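かごひとつ分の片づけ

遊んだあとのテーブルをどう戻すか。おままごと道具は細かく、形もばらばらで、棚に並べようとすると意外に場所を取る。収納用品の店「フレルコム」を営むマフムード・メトワリーさんは、箱を買い足す前に、まずかごをひとつだけ決めるようすすめている。

店を開いて9年になる。3月は入園や引っ越しの準備で相談が増え、子どものおもちゃの話が半分近くを占めるという。「仕切りの多い引き出しを買ったけれど続かない、という方が多いです。パンはパン、コップはコップと分けるのは大人でも面倒ですから」

メトワリーさんの家では、おままごと道具の置き場は四角い編みかごに決めている。ふたはない。テーブルの上に出し、夕方になったら中に戻す。分類はしない。入りきらなくなったら、何を減らすかを子どもと相談する。

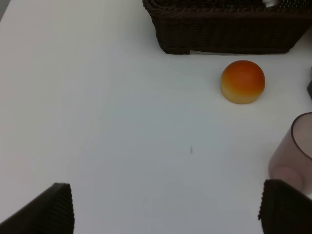

こげ茶の編みかごと、丸いパンのおもちゃ、半透明のコップ。白いテーブルで。

かごを選ぶときに見るのは、深さと縁の二点だそうだ。深すぎると底のものが取り出せず、結局ぜんぶひっくり返すことになる。縁がちくちくするものは子どもが手を入れたがらない。樹脂で編んだタイプなら水で洗えるので、食卓の近くでも使いやすい。自然素材のかごを使う場合は、おもちゃを洗ったその日のうちに入れず、ひと晩乾かしてからにする。

おもちゃの手入れは月に一度で足りる。ぬるま湯に台所用の中性洗剤を少し溶かし、やわらかい布で拭いて、水気を取る。パンや果物の形をしたものは、つなぎ目や底のくぼみに汚れがたまりやすい。コップは重ねたまま乾かすと内側がくもるため、ふせて離しておく。

片づけの時間は、夕食前の6分と決めている家もある。フレルコムの常連であるその家では、台所のタイマーを鳴らし、鳴り終わったら途中でもやめる。残ったものは翌日に回す。

「60個以上あったおもちゃを、うちは一度かごに合わせて減らしました。遊び方はあまり変わっていません」とメトワリーさん。減らした分は袋に入れて押し入れの上の段に置き、4か月たっても聞かれなければ人に譲る。店では今月から、手持ちのおもちゃを持ち込んでかごの大きさを試せるようにしている。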